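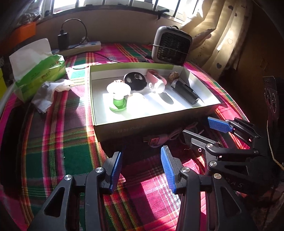

2. 소형 물품 정리 작업 진행 현황

2.1 작업 범위
본 보고는 Rovmont 생활물품 정리 사업의 2차 구간을 대상으로 한다. 해당 구간의 과업은 각 방에 흩어져 있는 소형 물품을 한곳에 모으고, 품목별로 분류한 뒤, 보관 위치를 확정하는 것이다. 가구와 의류는 1차 구간에서 처리하였으므로 이번 보고에서 제외한다. 현장 작업은 명윤희가 담당하였고, 분류 기준의 작성과 개정은 공재훈이 맡았다.

2.2 수집 방식
수집 용기로는 내부가 흰색인 얕은 골판지 상자를 사용하였다. 깊은 상자는 물품이 겹쳐 쌓여 아래쪽 내용을 확인하기 어려우므로 초기 시험 후 제외하였다. 얕은 상자는 적재량이 적은 대신 뚜껑을 연 상태에서 대부분의 내용물을 바로 식별할 수 있다. 흰색 바닥은 검은색 손전등이나 원형 뚜껑처럼 어두운 물품의 식별에 유리하다. 반면 흰색 소형 부품은 직사광이 드는 자리에서 바닥과 구분이 잘 되지 않는다. 창가 작업 시에는 상자의 방향을 돌려 가며 내용물을 두 차례 확인하도록 절차를 보완하였다.

2.3 분류 기준
1차 기준은 용도별 분류였으나 조명, 전자기기, 부속품이 한 상자에 섞이는 경우가 많아 판정에 시간이 걸렸다. 개정 기준에서는 전원 사용 여부를 먼저 확인하고, 그다음에 용도를 적용한다. 버섯 모양 램프와 손전등은 조명류로, 분홍색 휴대용 기기는 소형 전자기기로 분류한다. 용도가 불분명한 뚜껑과 소형 부품은 미확정 항목으로 별도 기록하고, 본체가 확인될 때까지 폐기하지 않는다.

전원 케이블은 상자에 넣지 않고 옆에 감아 둔다. 케이블을 물품과 함께 담으면 꺼낼 때 다른 물품이 딸려 나오고, 플러그가 표면에 흠을 낼 우려가 있다. 연결 대상이 확인된 케이블은 본체와 같은 번호를 부여한다. 휴대용 온풍기는 부피가 상자 규격을 넘으므로 수집 대상에서 제외하고 별도 목록에 등재한다.

2.4 상자 비움 및 잔류품 확인
분류가 끝난 물품은 보관 위치로 옮기고, 상자는 다음 수집에 재사용한다. 재사용 전에는 내부 잔류품을 확인하여야 한다.

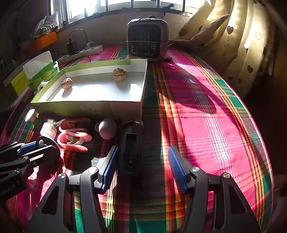

잔류품 가운데 호두와 같은 자연물은 기존 분류표에 해당 항목이 없다. 개정안에서는 이를 기타 항목으로 두되 식품류와 분리하여 기재한다. 크기가 작고 굴러가기 쉬운 물품이므로 상자를 기울여 비우지 않고 하나씩 집어 옮기는 것을 원칙으로 한다. 상자 벽의 높이가 낮아 운반 중에도 수평을 유지하여야 하며, 이 사항은 작업 지침 3항에 반영하였다.

작업면의 무늬도 확인 속도에 영향을 준다. 줄무늬와 격자무늬가 섞인 천 위에서는 상자 밖으로 나온 소형 부품을 놓치기 쉽다. 신만식은 단색 깔개의 사용을 제안하였으며, Gashi 측과 규격을 협의하고 있다. 깔개가 확보되기 전까지는 작업 종료 시 천을 들어 올려 아래까지 점검한다.

2.5 진척도
계획한 수집 단위 12건의 현장 작업은 모두 완료하였다. 분류표 입력은 약 50% 수준이며, 지연 원인은 미확정 항목의 대조 작업이다. 대조는 설순자가 전담하고 있고, 기준 개정 이전에 입력한 자료도 같은 방식으로 재검토한다. 인력 추가는 요청하지 않는다.

2.6 예산 집행
상자 구입비는 당초 배정액 이내에서 집행하였다. 재사용이 가능하여 추가 구입분은 발주를 보류하였다. 깔개 구입비는 당초 계획에 없던 항목으로, 소모품비 내 전용 승인을 요청한다. 번호표와 케이블 고정끈은 기존 재고를 사용한다.

2.7 차기 계획
1월 중 분류표 입력을 마치고 Clekville 보관실로 물품을 이관한다. 이관 전 Ita Mac Mathúna가 목록과 실물을 대조하며, 불일치 항목은 이관을 보류하고 사유를 기재한다. 미확정 항목의 처리 방안과 개정 분류표 전문은 다음 보고에 첨부한다.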